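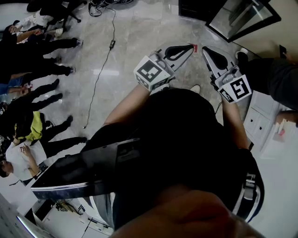
Chapter 4
Steering Geometry and the Custom Front End

What you will study in this chapter

The meaning of rake, trail and offset
How to measure these values on a motorcycle that stands in the workshop
What happens to the steering when the front end is lowered, raised or exchanged
How to write down the results, so that another builder can check them

Before you start, you should be familiar with the frame drawings in Chapter 2 and with the safe use of the center lift from Chapter 3. A calculator with sine, cosine and tangent is enough for all the exercises.

4.1 Why the front end comes first

Many builders begin a custom project with the tank and the seat, because these are the parts which the customer sees in his mind. In this book we take the opposite order. The position of the front wheel decides how long the motorcycle is, how high the frame sits and at which angle the tank will finally lie. If the tank is mounted first and the fork is changed later, the line of the tank will no longer be level, and the work must be done a second time.

Let us take the project that will follow us through the chapter. The workshop Sevwood received an older touring motorcycle, the Husteveo, with a weight of 251 kg with full tank. The owner wished a low and short look at the front, but he also wished to keep riding it on the highway with luggage. These two wishes are not impossible together, but they pull in different directions, and the builder must know by how much.

The first proposal was simple. The fork tubes would be pushed up through the clamps by 50 mm, and nothing else would be changed. On paper the motorcycle looked already much better. Then the geometry was calculated, and the proposal was put aside for a time. We will see the reason in section 4.3.

4.2 Three words to know

Rake is the angle between the steering axis and a vertical line, seen from the side. On the Husteveo, in standard condition, the rake is 27 degrees. Please note that the steering axis runs through the steering head of the frame. It is a common mistake to measure along the fork tubes. On most motorcycles the two are parallel, but on some custom clamps they are not, and then the result will be wrong.

Offset is the distance between the steering axis and the wheel axle, measured at a right angle to the axis. Usually the largest part of it comes from the clamps. If the axle is mounted in front of the fork legs, this distance must be added.

Trail is the distance on the ground between two points. The first is where the steering axis would meet the ground if it were made longer. The second is directly under the axle, where the tire touches the ground. When the first point lies in front of the second, the trail is positive, and the wheel tends to return to the straight direction by itself.

In general, more trail gives a calmer motorcycle at speed and a heavier feeling in slow corners. Less trail makes the steering quick and light. How much is too little depends on the tire, the load, the wheelbase and the rider, and for this reason we do not give one limit for all machines.

The three values belong together. With the same rake and the same wheel, a larger offset gives less trail. This surprises many students, who expect that a wheel placed further to the front must always be more stable.

4.3 A first look at the numbers

When the front of the Husteveo is lowered and the rear stays as it is, the whole frame turns forward around the rear axle. The steering head turns with it, so the rake becomes smaller. With the values of our project, the rake goes down by two degrees and the trail drops to around 70 mm. The fork also comes closer to the lower clamp when it is fully compressed, and the clearance to the fender must be checked again.

Sevwood compared two other solutions. One used shorter springs at both ends. The other used a Strazds fork in a set of Cerkent clamps with a smaller offset. We will calculate both in section 4.5, after the measuring method has been explained.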